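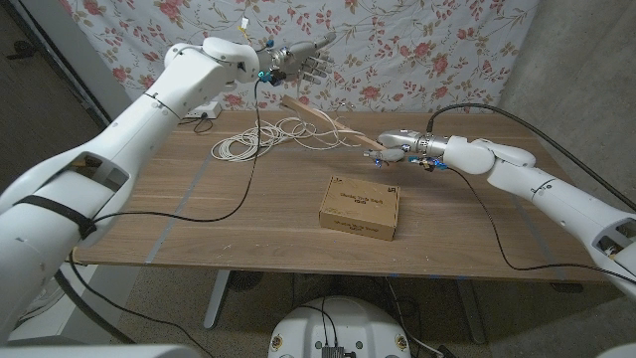

Leilani Boateng has read every surviving letter of Governor Amos Gunawan, and she doesn't believe the one about the log cabin.

"He wrote it at 61, running for a second term," she says. "Before that, he never mentions a cabin. Not to his wife, not to his brother."

The county tax rolls list his father as owner of 500 acres near Clisari. That is hard to square with the barefoot boy on the statehouse plaque. I asked whether the land might have been worthless, as the governor's admirers like to argue.

"Some of it was swamp," Boateng concedes. "But they paid a tutor for 3 years. Poor families didn't."

Her own case has gaps. The courthouse at Revis burned, and with it 20 years of deeds. She relies on copies made by a clerk who disliked the governor, and I told her so.

"He disliked everyone," she says. "I checked him against the church books and found 5 mistakes, all small."

Small to whom, I wondered. She is still waiting on the Revis church to let her see the baptism register, and hopes to get in some Sunday in October.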